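6. Comparing fingers on woven goods

Read this section before you swap the stock fingers for anything you bought, printed or were talked into. It covers the slotted printed fingers, the Tostik soft pads and the wrist camera settings that go with each. It assumes the arm is already homed and the Drumholm controller is running from section 4.

A word on expectations. The Vistau sheet promises "any household container." We have not found that to be true of any finger on any arm, and a wicker basket is a good way to see why. The rim is thick and rounded, the walls are full of gaps, and the strands give when you press them. A finger that does well on a plastic tub can do badly here and still report a clean grasp.

6.1 What you need

Two baskets of similar size that stack
A flat table, cleared to the back edge
Both finger sets, with their screws
The 2 mm hex key from the tool roll
A notebook. The log file does not record everything you will want later.

6.2 Setting up the comparison

1. Power down the arm and fit the slotted fingers. The slots run lengthwise near the outer edge. If yours end up on the inside, you have the left and right fingers swapped.

2. Tighten the base screws by hand, then a quarter turn more. Printed parts crack at the screw holes long before the screws complain.

3. Power up and set the grip force to 15 percent. The default is 40, a figure somebody chose for rigid boxes. Leave it there and you will be buying new baskets.

4. Nest one basket inside the other and put the pair near the middle of the table. Use two different colors if you can. It makes the wrist camera footage far easier to read when you want to know which rim the finger found.

CAUTION: Check the cables at the wrist before every run. They need enough slack for the wrist to turn, and slack cables can catch on a basket rim. Keep one hand near the stop button until you have watched a full approach.

5. Open both camera views side by side and jog the gripper to a corner of the upper basket at slow speed. Stop when a finger meets the rim.

6. Save a still from each camera before you close the gripper or lift anything.

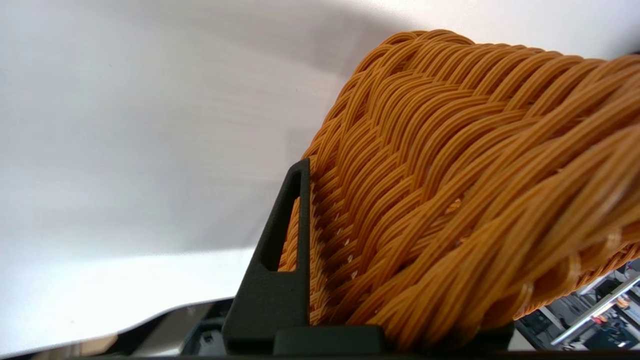
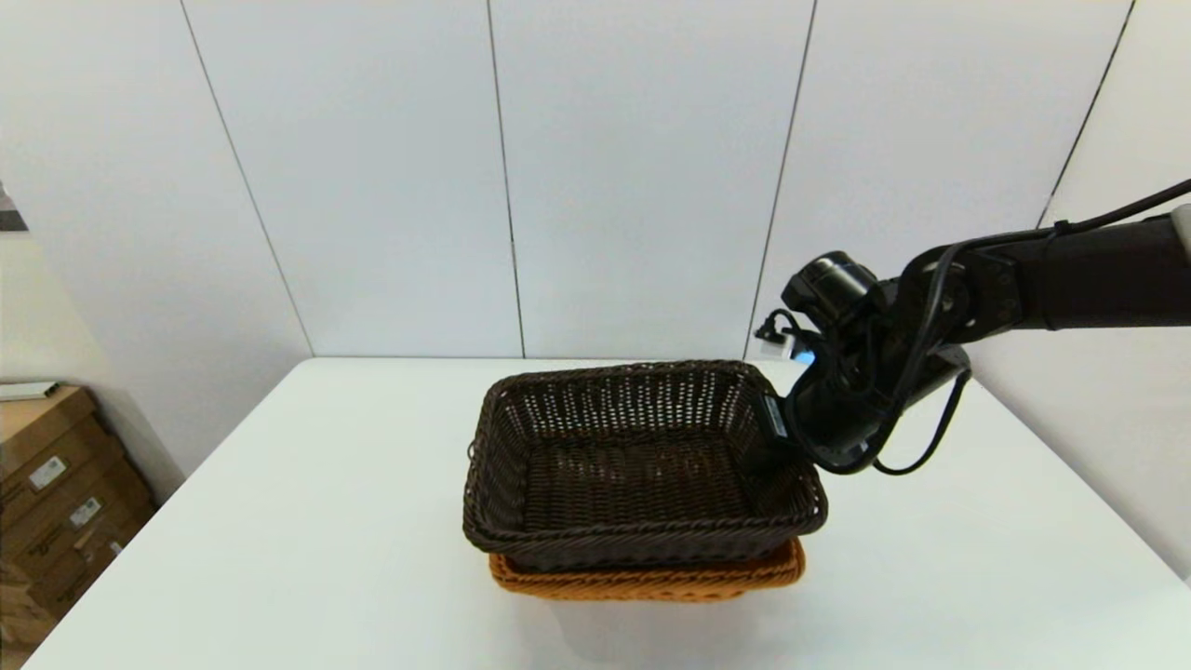

7. Compare your two stills. The wrist view is the one to trust for contact between finger and weave, though it tells you very little about where the basket sits on the table. Use the head view for that. If you can only afford one camera, think hard about which question you need answered.

8. Close the gripper, lift by a hand's width and hold. Write down whether the lower basket came along. Nested wicker tends to snag, and the controller will count two baskets as one successful pick without blinking.

9. Lower, release and repeat from a different corner. Do the same number of lifts for each finger set or the comparison means nothing.

10. Power down, fit the Tostik pads and start again from step 3. Do not carry the force setting over without checking it; the Drumholm software has been known to restore the default after a finger change.

6.3 Reading the results

The "grasp confidence" number on the status screen comes from motor current. It rises when the fingers meet resistance, and a bunched-up handful of wicker is resistance. Treat a high number as a hint. In our own runs it stayed high on several lifts that slid off a moment later.

Seon-mi Myung, who wrote the test plan this section is based on, marks each lift as held, slipped or snagged, and ignores the confidence number altogether. We suggest you do the same, at least until you have a feel for how your baskets behave.

Note: The Fodor firmware lists a "textured object" mode. We ran it against the normal mode on the same corners and could not tell the two apart. It does no harm that we know of. Leave it off so there is one less thing to explain.

6.4 Common faults

Error 710 during approach
The controller thinks the wrist camera has dropped out. Reseat the connector at the gripper. If the error comes back, replace the cable before you let anyone sell you a new camera.

Error 111 on closing
Finger travel does not match the stored profile. Run the finger calibration again with nothing between the fingers.

Wrist view filled by the basket
Normal at close range. Back the gripper off if you need to see the rim and the table together.

Fingers slip along the rim
Try a lower approach before you try more force. More force mostly damages the weave.

Go to section 7 to store a finger profile.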